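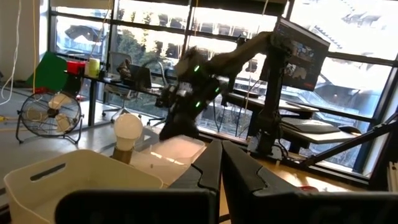 Drevdale sorting room moves bulbs to open trays

HILTPORT - The household goods sorting room at Drevdale has changed the way it handles used light bulbs, replacing lidded cardboard boxes with white plastic bins and shallow translucent trays kept on the worktable near the windows. The change took effect in June and will run for four months before the room decides whether to extend it to batteries and small electrical fittings.

Bulbs arrive at the room mixed in with other donated household items. Under the old method they were pulled out, wrapped in newsprint and boxed until a full box could be checked. Breakage occurred mainly at two points: when the box was filled and when it was unpacked again for sorting by base type.

Under the new method, a bulb is taken from the bin and placed on the tabletop, where the base is inspected for corrosion, bent contacts and loose glass. Bulbs that pass go into the tray in a single layer. Those that fail are held back for disposal through the regional glass and metals route operated by Huamán, the Hiltport waste handler.

"The tray is shallow on purpose," said Solange Pacheco, who runs the room. "You can read the marking on a bulb without picking up the one next to it. In a box you had to take out half the contents to find out what you had."

The trays were cut down from a deeper food storage type. Pacheco said the low walls make it possible to slide a hand under a bulb from the side, so that it is lifted by the base and the glass is not gripped. Clear or translucent plastic was preferred over the opaque kind so that dust and small chips show up against the tabletop and can be wiped away between batches.

The bins are a standard household storage model with a handle cutout in the wall. They are filled to no more than half their depth. A folded towel goes in the bottom of each one before use and is shaken out over the glass container at the end of a shift.

A trial batch of about 100 bulbs was processed before the change was adopted. Ok-hee Shim, who wrote the sorting procedure, said the trial produced two broken bulbs, both dropped while being carried between the table and the shelves. No bulbs were broken in the trays. Comparable figures for the box method were not kept, and Shim said the result should be read with that in mind.

The procedure also sets out where items are placed. Bulbs waiting to be checked stay on the table and away from the desk along the window. Loose objects that do not belong to the batch are to be moved to the long table by the window and collected by their owners at the end of the day. Office chairs are pushed in when the bins are being carried.

Floor fans may be used in warm weather but should not be pointed at the worktable while newsprint or towels are out. Shim said the rule was added after packing sheets were blown onto the floor and had to be checked for glass one at a time.

Bulbs that pass inspection are grouped by base and by wattage, wrapped singly and made available through Flondodance, the Drevdale program that supplies basic household goods to people setting up a first apartment. Demand is highest for frosted globe bulbs with a standard screw base, according to Pacheco. Candle types and tubes are accepted but move slowly.

Donors are asked to leave bulbs in their original sleeves where possible and to keep them separate from kitchenware. Compact fluorescent lamps are not accepted and should be taken directly to Huamán. Bulbs with cracked glass should be wrapped, marked on the outside and handed over in person.

The revised procedure is posted in the room, and printed copies are available on request.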